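4.2 Nesting and stacking of mismatched tableware

Stacks made up from a single set of dishes were treated in Section 4.1. In the homes surveyed, however, such stacks were the minority. Of the 307 stacks recorded on tables and in cupboards, 182 contained pieces from more than one set, and it is these that the present section considers. We call them mixed stacks. A stack is any arrangement in which at least one vessel is borne or enclosed by another; a single plate lying flat on the cloth is a loose piece and was logged separately.

Two relations between pieces need to be kept apart. In seating, the upper piece rests on the rim or the flat of the lower one and remains fully exposed. In nesting, the upper piece enters the cavity of the lower one, so that some part of its wall is hidden. Plates of equal diameter can only be seated. Bowls may be either seated or nested, depending on the ratio of their rim diameters and on the slope of the wall. Meredith and Ruddock, in the coding manual prepared for the Tellcombe pilot, used the single term "stacked" for both, and the pilot data could not be recoded afterward. The loss was considerable, as the two relations behave differently in almost every respect measured here.

The simplest mixed stack is a pair of bowls from different sets, the smaller nested in the larger. Figure 6 gives a case from a table laid with a patterned cloth and a runner: a pale sage-green ceramic bowl sits inside a larger dark bowl with a black rim, while a decorated white plate and two clear glass plates are loose pieces in the sense defined above. The arrangement was coded as one stack of two and three loose pieces. Pattern and color play no part in the coding of relations. They were entered in a separate field and are taken up in Section 5, where the question is whether residents group pieces by appearance or by fit.
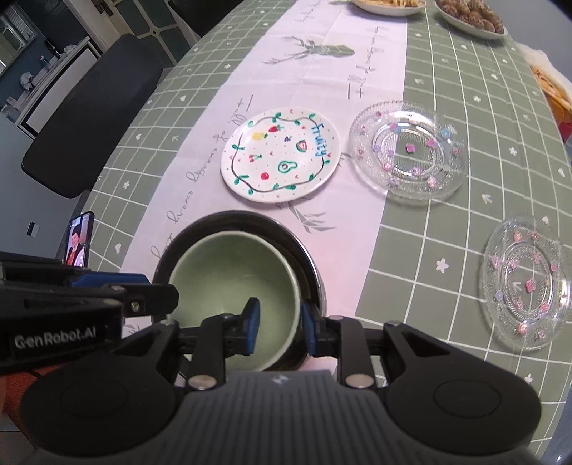 Figure 6. Nested pair of bowls from different sets, with loose plates on the runner and cloth.

For nested pairs the main variable is the exposed rim, by which we mean the height of the inner bowl's wall that stands clear of the outer rim when the pair is at rest. It was measured on the side nearest the seated diner with a steel rule, to the nearest millimeter. Where the inner bowl was tilted, the lowest and highest points were both taken and the mean entered. Exposed rim matters for two reasons. It determines how much of the wall can be grasped without touching the outer bowl, and it determines the height of the stack, which in turn limits the shelf on which the pair can be stored. Residents who were asked about storage mentioned only the second. When they were observed clearing a table, the first had the larger effect on what they did.

Pairs with an exposed rim of less than 30 mm were usually carried as a unit. The resident took hold of the outer bowl, often with both hands, and the inner one traveled with it. Above that value the inner bowl was commonly lifted out first, even when both pieces were going to the same shelf. Pathak has argued that a visible rim invites a pinch hold, with the fingers inside and the thumb outside, and that the choice is made before the weight of the pair has been judged. Our records are consistent with this account but cannot confirm it, as weight and rim height were correlated in the sample. Larger outer bowls tended to be both deeper and heavier, and a deeper bowl hides more of whatever is put into it.

Material had a smaller influence than expected. Ceramic nested in ceramic was the most frequent combination, followed by ceramic in metal. Glass was rarely nested with anything except glass. Several residents gave fear of chipping as the reason, although the same residents were content to seat glass plates directly on stoneware. The raised decoration found on many pressed glass plates may be relevant here. A beaded or embossed surface makes contact at a few points only, and the plate can rock slightly when another is placed on it. Kinoshita reports similar rocking for relief-molded porcelain and gives a simple test – a card slid under the rim at four positions – which we adopted from the second round of visits onward. Results from the first round are therefore not included in Table 5.

Flat pieces raise a further problem that the scheme handles poorly. A plate with a shallow well can be read as seated or nested according to how the well is defined. We followed the rule that a piece is nested only if the plane of its rim lies below the highest point of the wall that encloses it, or if at least a third of its own wall is hidden from the side. Under this rule nearly all plates are seated. Addo, working independently from the same drawings, disagreed with the first author on 3 stacks, all of them containing soup plates. They were discussed and assigned to the seated group. Removing them does not change the direction of any result given below.

The cloth beneath the stack was also recorded, since it affects sliding. Bare table, cloth, and cloth with runner were coded as separate conditions. A runner introduces a low step along each of its edges, and a vessel placed across that step will lean, though in most cases by too little to be noticed by the person setting the table. Stacks that straddled a runner edge were flagged. They were excluded from the tilt measurements but kept in the counts. Stiff printed runners and soft woven ones were not distinguished – a limitation, given that the height of the step varies with the fabric and with how recently it has been ironed.

Finally, a note on order. Residents setting a table from a cupboard tended to carry whole stacks and break them up at the table, so the largest piece was the last to be left standing free. When clearing, the order was less regular. Small bowls were dropped into whatever larger bowl was within reach, and the resulting pairs were often different from those found in the cupboard on the following visit. Mixed stacks at the table should thus not be taken as evidence of how the same pieces are stored. Section 4.3 compares the two directly for the households in which both were measured.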